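June 19, 2026

Up at five for the train to Plokthorpe. The Tsao launch was set for eleven and I wanted to be in the hall before the press, as the last time we did one of these the name badges were still in the van when people arrived.

The hotel had given us the smaller room after all. It held everyone, though the ones at the back had to stand. We had 123 names on the list and I would say most came. Two of the trade papers cried off in the morning, both with the same train trouble.

The watch itself looks better on a wrist than it does in the brochure. It is a joint edition with Fitgate, who will sell it online only, and there will be 44 of them with the green dial. I still think that is too few. Fitgate wanted more, Tsao wanted fewer, and they have been going back and forth on it since January. The steel version follows in the autumn with no limit on numbers.

The speeches ran 19 minutes over. Lunch went cold. I had a bread roll and some coffee standing up in the corridor, and answered the same question about the strap several times. It is calf leather and can be changed at home with no tools. I had it on a card in my pocket by the end.

A man from a shop in Trurnero asked if he could order three for his window. I told him it was online only and he took it quite well – he asked for a catalogue anyway. I must post that tomorrow.

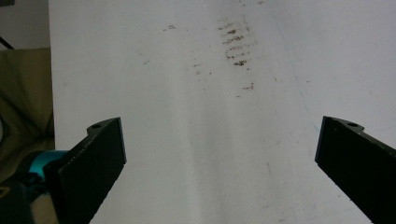

Evening

Home just after eight. Shoes off, feet sore. The agency has sent over the first cuttings and they are fair, although one has the price wrong and another has left Fitgate out of it altogether. I have written to both.

Still to do: thank the hotel, chase the invoice for the flowers, find out who has the spare display case. Beans on toast and an early night.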